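Skella build notebook
Monday, bench until 3, then kitchen

Carrying on from the last entry. The wrist is back from Custstead with the new bore and fits the forearm tube without shims. Clamp bolts went in with medium threadlock. I have marked each head with a paint line across to the casting so we can see if any of them walk. The old wrist is in the drawer under the lathe. Please don't use it for spares yet, I want to measure the wear on the inner race seat first.

Elbow joint: still backlash. With the forearm horizontal and a dial gauge on the tube end I can rock it 2 mm either way by hand before the motor encoder moves at all. Part of that is the belt. Took the idler up another half turn, rocked it again, and got less than I had hoped for. The rest must be in the Mamard gearbox output stage or the keyway. I'll pull the output flange this week and look at the key. If it has a polished face on one side only, that is where it is going.

Wiring. Moved the motor supply to the outside of the elbow and the encoder lead to the inside. The dropped counts we had last month went away with the two separated, at least over a short run at low speed. It needs doing again at full speed and with the wrist motor loaded. The chain guide chafes at full extension. I have put a wrap of cloth tape there as a temporary measure and it should not be allowed to become permanent.

Llanos (the controller, for anyone reading this who missed the naming argument) now boots with the new limits file. The wrist limits were in degrees in the file and radians in the loader, so the soft stops had been doing nothing whatever since we swapped formats. Fixed in the loader, which now refuses a file with no units line. Old files will fail. Add the line by hand, it is quicker than a converter.

Afternoon was the hand-held grippers, in the kitchen, on the fruit layout. The aim is demonstrations for the two-handed plate task, to be played against the Skella model before the real arm is allowed near any crockery.
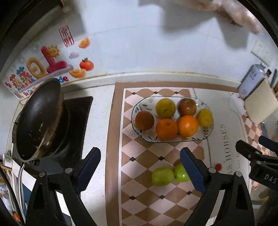 The mapping from hand-held jaw opening to arm jaw opening is the part I trust least. At present it is a straight line between fully closed and fully open, and the linkage on our arm is a four-bar with nothing linear about it near the closed end. A small error in the opening there becomes a large error in grip. I want a lookup table, measured with slip gauges, at 14 points bunched towards closed. Linear interpolation between those should be plenty. The measuring is an evening's work and wants to be done with the pads fitted, at a normal grip current, and again at a low one to see how much the pads give.

Notes on method for the kitchen sessions, so that we both do the same thing:

Start with jaws open and clear of the objects. Hold still for 3 seconds before moving. The pose estimate takes that long to settle and the early part of a file gets thrown away otherwise.

Hood light in the same state throughout. Write down which.

One hand moves at a time unless the task is marked as two-handed. The playback does not yet check arm against arm and I would like to keep both forearms.

If an object rolls, leave it, finish the attempt and mark it as a roll. Don't reach in with the other jaw to rescue it. Rescues look like ordinary picks to the trainer and we will get an arm that nudges things first as a matter of habit.

Change the layout between attempts by more than feels necessary. 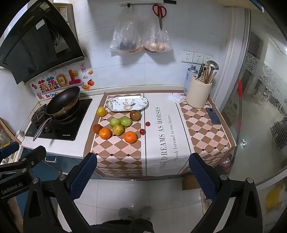
Object segmentation is the other open item. The model we are using was tuned on the bench, over a plain grey board, and it was always going to have a worse time on a patterned surface. The diamond cloth stays in regardless, as a plain background would only put the problem off. What I had not considered properly is contact between like objects. The two green fruits side by side in front of the plate are the obvious bad case: same colour, touching, one rounder and one longer, and a colour mask will return them as a single blob whose centre is at the join. A grasp planned on that centre puts a finger down on the contact line. The small dark red ones are a different problem. One is on the white band and should come out cleanly, the other is at the edge of the band, where the dark border line runs, and I expect the mask to leak along the line. Depth would settle both cases if the depth were any good at that range. Suggest we label these by hand for now and score them separately, so that they don't drag down the figure for everything else, and so that we can see when they improve.

Ran the first batch through playback after tea. Of 8 attempts, almost half came back with a joint limit warning in the wrist. All of those were the reaches to the far side of the layout. The person's wrist goes over the top and ours cannot, now that the soft stops really exist. Options are to raise the arm base, to turn the mount so the useful range is centred further down, or to restrict the demonstrations to what the arm can reach. I favour turning the mount. Raising the base means a new column and a heavier plate under it, and the elbow is already the weakest part of the machine. Turning the mount costs one set of holes and a recalibration.

Timing between left and right files is out by a constant amount, which is easily taken off, plus a slow drift, which is not. Tapping the jaws together at the start gives one sync point. Do it at the end as well and fit a line between them. I have added a field for it to the session sheet. It won't matter for single-hand picks. It will matter as soon as one hand steadies the plate.

Pads on our own arm: the urethane ones went shiny after the bench tests and lose grip when they are dusty. Wiped with isopropyl, better, no idea for how long. There is a sheet of softer stuff on the shelf at Custstead, black, unlabelled. Will cut a pair and try them at the same grip current. Hardness unknown, so bring the durometer home.

To do
Pull elbow output flange, inspect key
Slip gauges, jaw lookup table
Replace tape at the chain guide with something proper
Units line in the remaining limits files
Drill wrist mount once we agree the angle
Full-speed encoder test, wrist loaded, log both channels
Ask Mamard whether the output key is a stock size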